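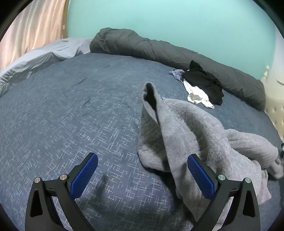 I have a system for folding laundry and it goes like this: everything gets dumped on the bed, I fold the easy stuff first (T-shirts, dish towels, anything with four corners) and then I stand there looking at whatever's left until I remember an urgent errand. The thing that's left is always the big gray one. Always!

I love that thing, though. It's thick and a little fuzzy and I practically live in it from September on, but it folds like a sleeping dog. You get one sleeve tucked in, you go after the other one, and the first one pops right back out. Then the middle puffs up and you've got a lump that won't fit on any shelf in the apartment.

My neighbor Dalibor says to roll it. Boris at work says to lay it face down, sleeves straight across the back, then bottom up in thirds — he worked in a clothing store in Promthorpe for 2 winters so I figured he'd know. I tried it his way last night and it came out pretty decent! Kind of a fat square, but a square. Then I picked it up wrong and had to start over.

The other trick I've been trying is smoothing out the bedspread before I start. I used to skip that and fold right on top of the wrinkles, and I think it was making everything slide around on me. (The blue one with the little pale dashes is my favorite and I'm not putting it away until spring, don't ask.)

Anyway, the closet shelf is next. I've got a pile of sweaters up there that hasn't moved since we left Girov, and I'm a bit scared of what's under it.

We use cookies to improve your experience on this site. By continuing to browse, you agree to our use of cookies. Accept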